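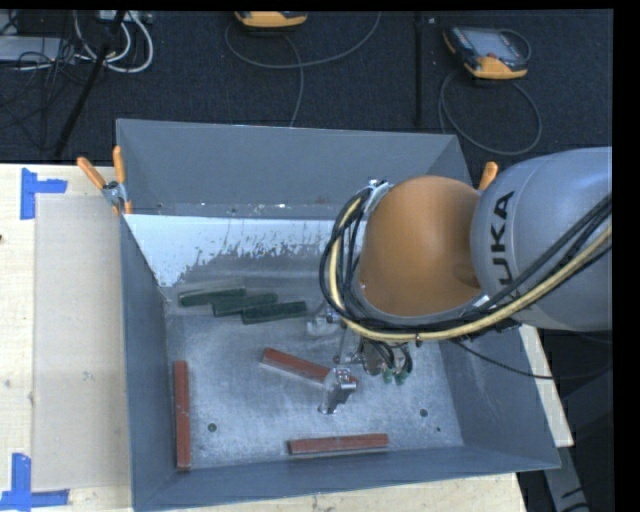

*Bin picking: a KUKA arm reaching into a metal bin of red and green blocks.*

# Can a machine do this job yet?

Questions we get from small shops and from people who are tired of folding laundry. The answers come from the Sundqvist workshop and were last gone over in May.

## Shop-floor jobs

**Can a robot take parts out of a bin?**

Yes, if the parts are rigid, all of a known shape, and not too tangled. Plain rectangular blocks are on the easy end. Springs, hooks and anything in a plastic bag are still hard.

**Why is a bin harder than a conveyor?**

The parts lie at any angle, and some end up against a wall. A block lying close to the side leaves little room for a finger to get down next to it. Blocks that touch each other cause a different problem: the software has to decide where one stops and the next begins.

**How fast is it?**

Slower than a person in most cases. On our Premby cell a pick takes 12 seconds from start to release. A packer with a week's practice beats that easily, but the cell will run through the night if the bin is kept filled.

**How often does it miss?**

In our last long run we made 244 attempts and stopped the line twice for a person to step in. Misses that the arm fixed by trying again are not in that figure. Ask any vendor how they count those – the answers vary a lot.

**Does the bin matter?**

More than people expect. Bare metal reflects light and scratches can confuse a camera. Clamp the bin down so it can't creep, and mark the table so it goes back in the same place after cleaning.

**Will it pay for itself in a small shop?**

Under 200 parts a day, probably not. Setup time for each new part eats the savings. The Clostus planning sheet has a page for working this out with your own wages and shift hours.

## Household chores

**Can I buy something that loads the dishwasher?**

Not one we would recommend. Plates alone are manageable. A real sink has forks under bowls under a wet sponge, and the order in which you lift things matters.

**What about picking up toys?**

It's closer to bin work than it looks, but every toy is a different shape and the floor is never the same twice. Dakow has shown a machine that sorts hard blocks into a box. Soft toys and doll clothes were left out of the demo.

**Laundry?**

Towels, slowly. Fitted sheets, no.

**Is an industrial arm any use at home?**

No. Such arms are heavy, they need a fixed mount, and most have to be kept away from people while running.

## Asking us

**Can I send in a part to be tested?**

Yes. Send at least 12 of the same part, with any oil or packing left on as it would be in your shop. We run tests on Thursday and write back with the pick times and a list of what went wrong.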